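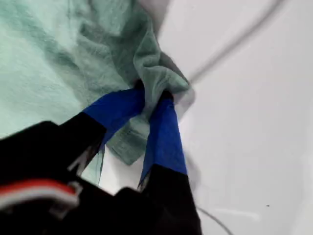

Can a robot learn to fold laundry from a person steering it through the motions?
Up to a point. With enough runs of one task, on one table, by people who know the controls, a policy will copy most of the motion. How far that carries to another table is a separate matter, and this data set will not settle it for you.

Drumer Cloth Set, data card
Maintained by Irén Bozsik and Nhàn Châu
Last edited August 14, 2019

What is in it

2832 recorded runs of cloth handling, all steered by hand. Each run holds wrist camera frames, joint positions, gripper opening and the operator's commands. There is no force reading. We asked for one, the budget said no, and so anything you hear about this set teaching "a gentle touch" should be met with a raised eyebrow. The gripper opening is a poor stand-in: a closed gripper with a fold of cloth in it and a closed gripper with nothing in it differ by a hair in the logs.

Tasks
pinch_lift: take hold of a cloth and raise it clear of the table
drag_flat: pull a bunched cloth until it lies mostly flat
half_fold: bring one edge over to the opposite edge
corner_find: locate and hold a corner

corner_find is the weak one. It has 484 runs, and I would not train on it alone. Operators disagreed about what counts as a corner once the cloth was rumpled, and the labels show it.

How it was recorded

Two methods, and they should not be mixed without thought.

Leader arm. The operator moves a small arm and the big one follows. 1902 runs. The motion is smooth and there is a short lag, which operators learn to lead. The policy then learns to lead a lag that may not exist on your setup.

Hand guiding. The operator holds the robot's own wrist and walks it through the task. All the remaining runs. Hands and sleeves get into the wrist view here. We have seen a model do well on these runs and fall apart the moment the arm had to move alone, and our best guess is that it was reading the sleeves.

The field "method" tells you which is which. Please use it.

About the success labels

The operator pressed a key at the end of each run. That is the whole procedure. Chelsea Bramwell relabeled part of half_fold from video without seeing the first labels, and she was noticeably stricter. Her marks are in "success_review". Where the two fields differ, I trust hers. Most runs have no review at all, so be careful with any success rate you work out from this set, including ours.

Failed runs are kept. Earlier copies passed around under the name Prarnovden had them stripped out, which made the operators look like magicians. If your copy has no failures in it, get a new one.

Known problems

Fingertip covering was replaced whenever it wore through, and the log of replacements starts late. Grip on the early runs may vary for that reason. We can't tell you by how much.

White and pale table surfaces blow out in some frames. Depth, where present, is close to useless on them.

Timestamps from the leader arm drift against the camera in long sessions. The script align.py fixes most of it. Check a few runs by eye before you believe it.

Five operators did nearly everything. A model trained on this may be learning five people's habits. Hằng Mạch always approaches from the left, and so will your robot.

What we would not claim

We don't claim that this set teaches folding. We trained a baseline on it and it repeats the fold on cloths it has seen. On a new cloth we ran 10 trials, which is too few to put in a table, and people have quoted the result anyway. Please don't.

We also don't claim that showing a robot by hand is cheaper than writing the motion out. For drag_flat, Anežka Murín wrote a scripted version in an afternoon and it held up fine against the learned one. Her script is in the tools folder. Run it first, then decide whether you need the rest of this.

Loading

python load.py --task pinch_lift --method leader
Add --keep_failures to get the failed runs. It is off by default, over my objection, and will be switched in November.

Questions and broken files go to the issue tracker. Include the run number.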